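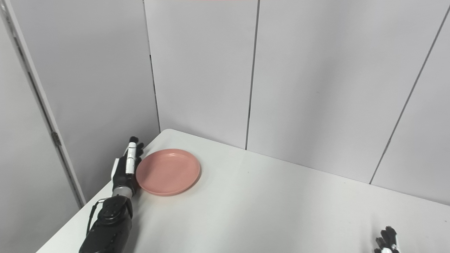 One of the Drarneck kitchen team asked whether crockery with a chip on the underside can stay in use if the rim is sound. No, please bin it! Chips spread in the dishwasher and the foot scratches whatever is stacked beneath.

## Serving ware and takeaway stock: Wednesday check

- [x] **Plates and bowls.** 586 looked over, 40 pulled for chips or crazing. Much better than June, well done all.
- [x] **Stacks.** No higher than the shelf lip. Helimitz has this spot on now.
- [ ] **Foil lids.** Two sleeves in the Geddes dry store were open at the end. Fold them over and clip them, or they pick up flour.
- [x] **Soup tubs.** 134 left, dated and off the floor.
- [ ] **Steam pans.** Three have bent corners and won't sit flat in the well. Steam comes up the side and catches people's wrists, so swap them before lunch service.
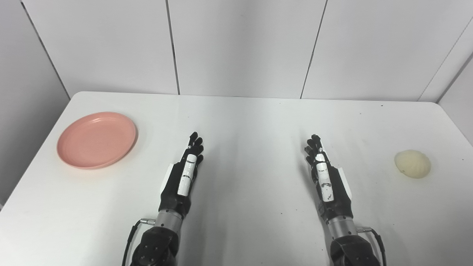 Geddes wrote back that their clips keep going missing and wondered if tape would do. Tape is fine for a day or so, but it leaves glue on the sleeve and the glue collects crumbs. More clips are on order.

- [x] **Sanitiser.** Fresh bottles, all labelled, and the test strips were in date (lovely to see!).
- [x] **Delivery from Astance.** Over 2508 pieces, boxes dry, nothing crushed.
- [ ] **Probe thermometer.** The Helimitz one reads a degree high in iced water. Use the spare until it's been reset.
- [ ] **Cloths.** Blue for front of house, green for prep. I found both in one bucket at Drarneck.

Open items get another look at 3 pm on the next round.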